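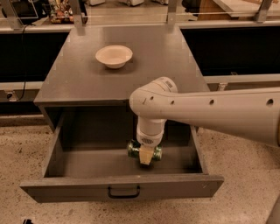

Grey cabinet, drawer open, with a white bowl on top and a green can inside.

Equipment review: Furnorau FS snow depth sensor
Reviewed by Ezequiel Robles, Khaemba Regional Weather Network
20 Sep 2022

The Furnorau FS is an ultrasonic snow depth sensor intended for small stations at schools, airstrips and municipal works yards. The Network bought one unit at a cost of $1,345, not including the mast, and ran it beside a manual snow stake at the Elum station from the first lasting snow until the site was bare again in June.

Installation was straightforward. The sensor head bolts to a horizontal arm and must have a clear view of the ground below. The printed guide is brief but accurate, although it gives no advice on levelling the arm on sloping ground. Two staff members finished the work in an afternoon. Operators in colder districts should note that the supplied cable is stiff and is best unrolled indoors.
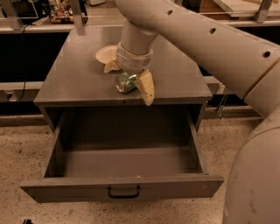 The drawer fully open and empty, with the small bowl on the cabinet top.

In calm conditions the sensor agreed well with the stake. Readings were normally within 3 centimetres of the manual observation, and the difference did not grow as the snowpack deepened. Performance during heavy snowfall was less satisfactory. Large, wet flakes passing under the sensor head produced short spikes in the record, and drifting snow at the foot of the mast caused it to read high on several mornings. The filtering option removes most of the spikes but delays the report of a rapid change. Stations that issue road advisories may prefer to leave it off and check the data by hand.

The heater kept the face of the sensor free of rime on all but two occasions. It draws a good deal of power, and a site that relies on a solar panel will need a larger battery than the one the manufacturer suggests.

Data are stored on the unit and can be sent to a Zevier logger without an adapter. Connection to our older loggers required a converter, for which we paid a further $100. The export format is plain and opens in any spreadsheet program, but times are recorded in UTC only and the setting cannot be changed.

The Network considers the Furnorau FS suitable for sheltered sites with mains power and a regular observer. It is not recommended for exposed ridges. Members wishing to borrow the test unit may apply to the Elum office – a deposit of $300 applies, and the mast is not included in the loan.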